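News from the Trurar training cell

The two needle drivers on our suturing cell were serviced on Tue 23 April. Siyabonga Joubert changed the drive cables and set the jaw closing force again, then we made test stitches on tissue.

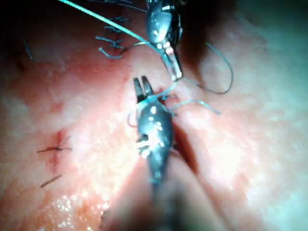

Upper jaws closed on the thread, lower jaws open.

The limit for cable wear stays at 1,000 cycles. Please write your cycles in the Undden log after each session. 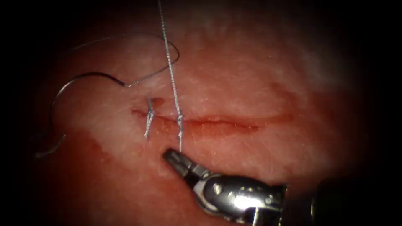 Two stitches at the left end of the cut.

Next check of the wrist joints is in 4 weeks.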